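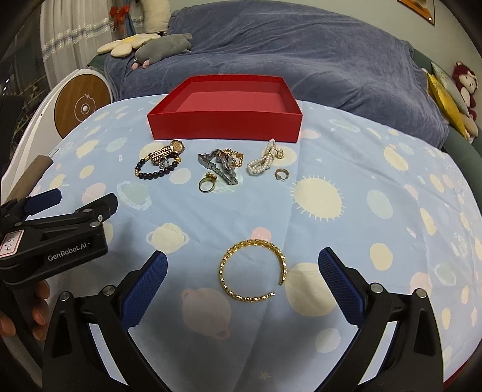 Notebook, scholarship office database, March, after lunch

Continued from Mirta's page. The task is still the same: join the old list of award holders with the new one, so the university can print one register for the spring ceremony.

The old list has 479 rows. Imported without error at the second try. The first try failed on the accents in the surnames, so I saved the file again as UTF-8 and it was fine. Beltrán and Domínguez now show correctly.

Problem 1. The Clendura Studentship and the Clendura Prize are both written as "Clendura" before the department changed the form. I can not separate them from the list only. Reece thinks the prize was always paid in one part and the studentship in terms, so the payment column could help. Tried it on 10 rows, 2 are still not clear. I marked them yellow and left them.

Problem 2. Joint awards. When two students shared the Nanayakkara Medal, the old system made one row with both names. The new one wants one row for each person. I wrote a small script for this, but it also cuts double surnames in two pieces — must be repaired before anybody runs it again. Please do not use the version in the shared folder.

Faustino asked if college names should be short or long. I say long, as in the printed register. Ruairi to confirm.

The limit of the export page is 400 rows, so it has to go in two parts. Keep the header line in both.

To do next: ask Santino for the paper book of the Perkmont fund, check the yellow rows against it, repair the script.

Stopped at 5:40. Backup is made.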